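How to Line a Small Waste Bin So the Bag Stays in Place

In our flat in Bivton we have a bin in each room, and for a long time the bags were falling inside every second day. After some practice I do it now in one minute. I write down my way.

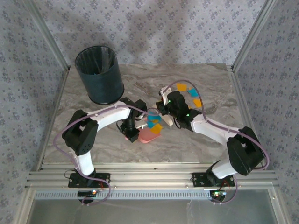 What you need

A small bin without a lid, bags of the right size, and one wide rubber band if your bags are thin. I buy the Lerari bags, 17 in a roll, but any make is fine.

Measure first

Put a tape around the rim of the bin. My bedroom bin is 83 cm around. Divide the number by two and you have the smallest width of bag, lying flat, that will go over the rim. Add 5 cm to be comfortable. The height of the bag should be the height of the bin, plus half of the bottom, plus a hand for folding.

Put the bag in

1. Wash the bin and let it dry completely. A wet wall holds the plastic and it does not go down well.
2. Open the bag and shake it once, strongly, so that it fills with air.
3. Push it down with your fist until it touches the bottom.
4. Fold the top over the rim, the same length on all sides.
5. Pass your hand along the inside wall to let the air out.

If the bag still slips

Take the loose part at one side, twist it and make a small knot outside, under the rim. The rubber band also works – put it over the fold, just below the edge.

When to change it

I change the kitchen one every evening after 19:00, when the cooking is finished. The other bins can wait until they are three quarters full. Keep the rest of the roll at the bottom of the bin, under the bag, then the next one is already there when you need it.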